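Home | Contents | Chapters | Index | Contact
Print this page | E-mail this page
Last updated: July

Chapter 5
Working Rules for Small Bench Arms

5.1 Scope

This chapter covers arms that are bolted or clamped to a table, driven by hobby-grade or light industrial servos, and used by people seated or standing within reach of them. It does not cover floor-mounted machines, which need fencing and are treated separately. The reader should have finished the chapter on power supplies before starting the exercises.

A small arm is often treated as harmless. Its payload is low and its links are light, and most contacts with a hand cause no injury. The usual losses are of another kind: stripped gears, torn connectors, burned motors and runs of data that have to be discarded. A bench rule should be judged by how well it prevents those losses as well as by how well it protects fingers and eyes.

5.2 Terms

Work area: the part of the table that the fingertips can reach in any permitted pose.

Keep-clear strip: a band outside the work area, 100 mm wide, in which nothing may be left standing while the motors are powered.

Rest height: the height above the table at which the gripper waits between motions.

Service loop: the extra length of cable left at a joint so that the joint can turn through its full range without pulling on a plug.

Unit label: the mark by which one arm or gripper is told apart from others of the same pattern. It must be readable without moving the arm.

5.3 Cables

Cable faults are the most common cause of stoppage on small arms. In the bench log kept by Torquil Innes at the Plivarport workshop, 69 entries concern a cable or a connector, more than all other causes combined. Most of these faults began at the plug, where the wire bends each time the joint moves.

A service loop must be long enough to stay slack at both ends of the joint's travel. It must also be short enough that it cannot pass under the fingers or catch on a container. The two demands conflict at the wrist, and the loop there should be checked by hand, with power off, through the whole range.

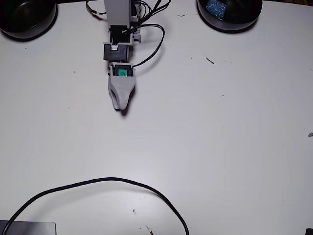

Supply leads that run across the table are a separate matter. A lead on the surface can be picked up by the gripper, and it can drag other equipment when the arm moves it. Where a lead has to cross the table, it should be taped or clipped at both sides of the work area. The path should be drawn on the setup sheet so that the next operator can restore it.

5.4 Rest Height and Surface

The gripper should wait clear of the table. A fingertip left pressing on a hard surface keeps the servo under load, and the motor heats even though nothing appears to move. The Cairns setup sheet, used throughout this book, asks the operator to confirm clearance by eye before leaving the bench.

Printed fingers wear at the tips. Ewan Shearer's procedure calls for inspection every 4,000 closing cycles and replacement in matched pairs. Grit on the table shortens this interval. Wipe the surface before each session and again after any finger is filed or sanded in place.

5.5 Containers

Containers used for pick-and-place work should be set down in marked positions. Round containers need a full ring or three corner marks, as a single mark does not fix their position. If a container is bumped during a run, stop the run, return the container to its mark and record the event. Do not correct its position while the arm is powered.

5.6 Order of Work

Before power: check loops, leads, labels and container marks.
At power-on: keep hands outside the keep-clear strip until the arm has reached rest height.
At the end: return to rest height, support the arm, then switch off.

Section 5.7 applies this order to the Grasport and Flirkmont benches and gives a blank setup sheet for each.

Previous | Next | Top of page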